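Keeping a plain white table from looking like a waiting room
Forum: Home & Living > Small Spaces

pebbledash_pam
Right, I need opinions. I bought the white Ernwood table in July and it's lovely to work at, but with a white wall behind it the whole corner feels a bit dentist. So far I've gone for flowers in a slim white vase, creams and peachy oranges with plenty of green, and left the wall bare. My sister says hang something. I quite like the shadow the flowers throw!
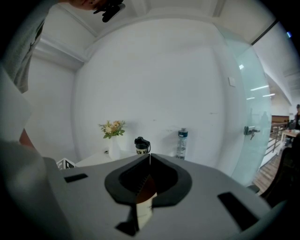
Hanna Panasiuk
Leave the wall alone, I'd say. I had a big Ruviston print over mine and it swallowed every flower I put near it. Only thing I'd change is the vase, a white one vanishes against white.

pebbledash_pam
Hmm, the vanishing is what I like about it, the flowers sort of float. Sorry Hanna!

Ismael Araújo
Disagree with both of you. It wants one dark, heavy thing to anchor it. A big round bowl, nearly black inside, with a thick white rim so it still belongs to the table. Then small bits of strong colour near it, red or lime yellow, and stop there. I saw one in Brennan for 239 and walked straight out again, so try the charity shops first.

Hanna Panasiuk
Bowls just fill up with keys and dead batteries, Ismael. Mine did by Tuesday.

pebbledash_pam
I'm with Ismael on the bowl. White rim, dark middle, little red piece off to one side and a lime yellow one nearer the front. It does look less dentist. Black cup with a lid at the far side as well, and I think the black ties in with the bowl. 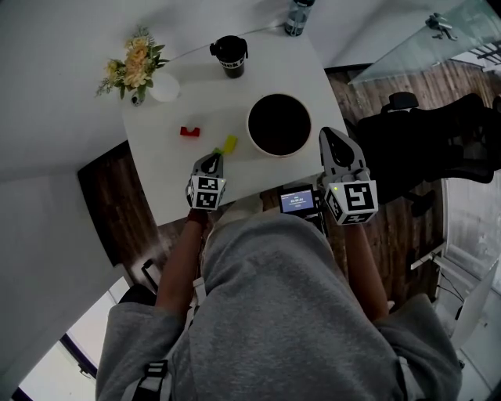
Related threads in Small Spaces
Dried or fresh flowers for a north-facing room? (1,213 views)
Getting felt-tip off a white tabletop (3,350 views)
Zirniretti shelves, worth the wait?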